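Oldale Neighbors Help Board > Food and Small Business

Is a "lifetime" service plan on kitchen equipment ever worth the money?

I run a small dumpling counter and the Mevel dealer wants to sell me a lifetime plan along with a new countertop steam generator. The plan is $900 on top of the machine. He says it covers "everything that matters," and when I asked for that in writing I got a brochure with a smiling chef on it. My old unit is out of warranty and has cost me $482 in repairs so far, most of it one visit for a heating element. The bamboo I just replace as I go, so that's not part of this.
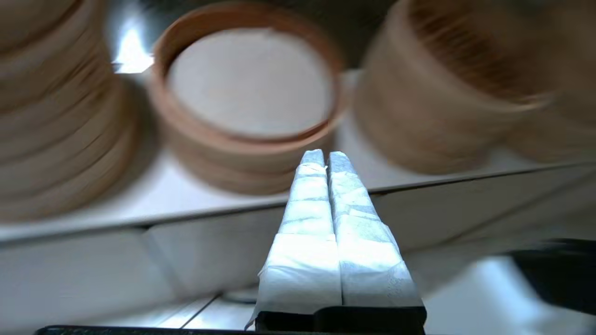 Preststead, Apr 27, 2019

What bugs me is the word lifetime. Whose? I asked if it meant mine, the machine's or the company's, and he laughed and said people always ask that. He didn't answer it though. The price is supposedly good only until the end of the month, and that makes me want it less. Has anyone bought one of these plans and had them pay for a real repair? I don't need to hear that it gives you peace of mind. I can get that by turning my phone off.

Posted by dumplingcounter

trevor_st_tenant
I would get it. We have a plan on our fridge at home and they came out right away when the ice maker quit. Better safe than sorry!! Also ask if they will throw in a water filter, sometimes they do.

lowboiler
A fridge at home isn't a steamer in a shop, so I'd set that one aside. Look for these in the contract (the contract, not the brochure):

How "lifetime" is defined. In the one I was handed it meant "the expected service life as determined by the manufacturer." So they get to decide when it's dead.

Scale. If you have hard water, and in Preststead you do, most of what goes wrong with a steam generator is scale. My plan left out "damage from mineral deposits." That was the heating element, the float and the fill valve gone in one line.

Descaling records. Mine wanted proof of service by an approved technician every June. The visit was $212 and wasn't included. Miss one and the plan is void.

Labor and travel. Parts may be free while the guy in the van is not.

I paid $765 for mine, used it once, and they covered a gasket. Put the $900 in a separate account and leave it alone. If the machine makes it a few years you've still got your money, and if it doesn't, you've got the repair.
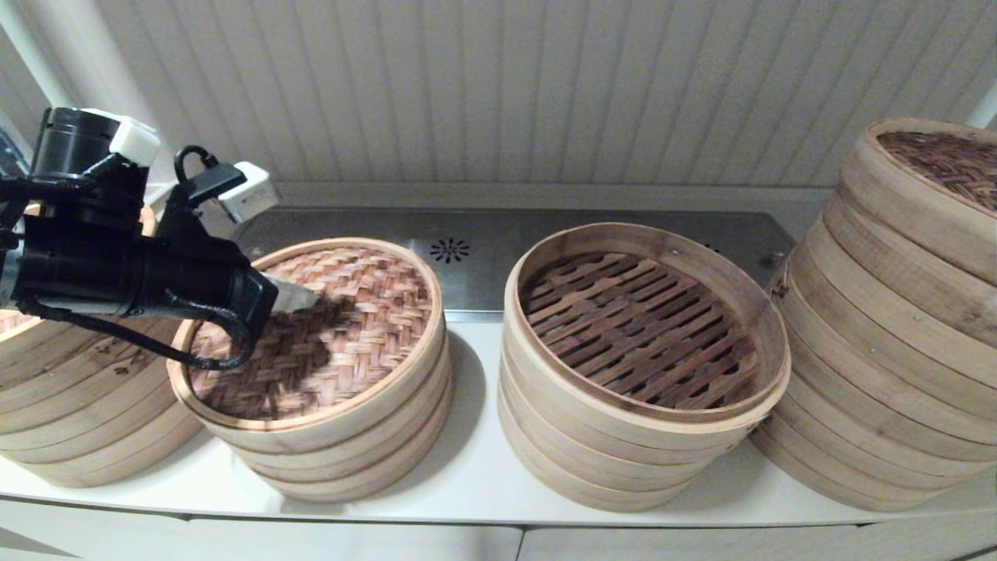

oldale_noodle disagrees with part of this and says the account idea only works for people who don't raid the account. Mine lasted until the rent went up. I also doubt that every plan is as bad as lowboiler's. My dealer sold me a fixed three-year plan, not a lifetime one, with scale damage covered as long as I kept the filter changed, and it did pay for an element. I had to call several times and send the same receipt twice, so I won't call it good service. But they paid.

I'd ask your dealer for the fixed version and see if he suddenly has one. And I wouldn't worry about the end of the month. I was told the same thing about mine and bought it well after, at the same price.

Has he let you take the full contract home yet? If he won't, I'd stop there.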